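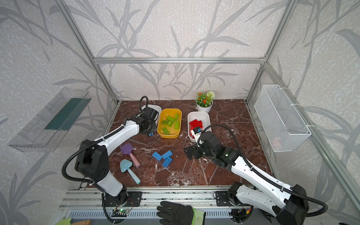 Chapter 4
Sorting by One Rule

Most sorting work at home, in a shop or in a storeroom begins with a choice which people make too quickly: what is the rule? A box of toy bricks can be sorted by colour, by size or by shape, and each rule gives a different result on the table. When the rule is colour, as with the green bricks in the yellow-orange bin and the red ones in a white bin, a person can check the work from some distance, without touching anything. When the rule is size, he must often pick up the piece and compare it. We will therefore start with colour and come to size in section 4.3.

The bin is also part of the method. It should be wide and low, so that a hand can enter it easily, and between two bins it is good to leave a strip of free table. At the Storkeck toy library, where 2,000 bricks come back in a usual month, the staff tried bins standing close together in February. In the first test 47 bricks were found in the wrong bin - most of them in the one next door.

In this chapter you will learn:
how to choose one rule and write it down before the work starts
how to place the bins
what to do with pieces that fit no bin
how to check a sorted bin by taking a sample of 40 pieces

Before you read further, empty a drawer on a table and write down three rules by which you could sort it. Keep the paper, we will need it in section 4.2.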